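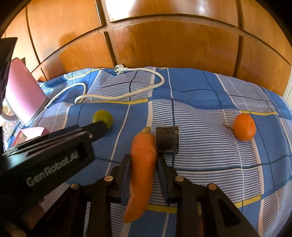 January 2018

Bedroom sorting, second round. Put the carrot, the lime and the small orange out on the blue checked sheet with the dark cylinder and the white cord. Long carrot is awkward, narrow at the tip and heavy at the stem end. Took it near the middle.

Sheet creases when things get dragged, so lift them. Kevin wants 3 passes per item before lunch. Yolanda to bring a second lime and a shorter carrot. Produce goes back in the fridge by 2.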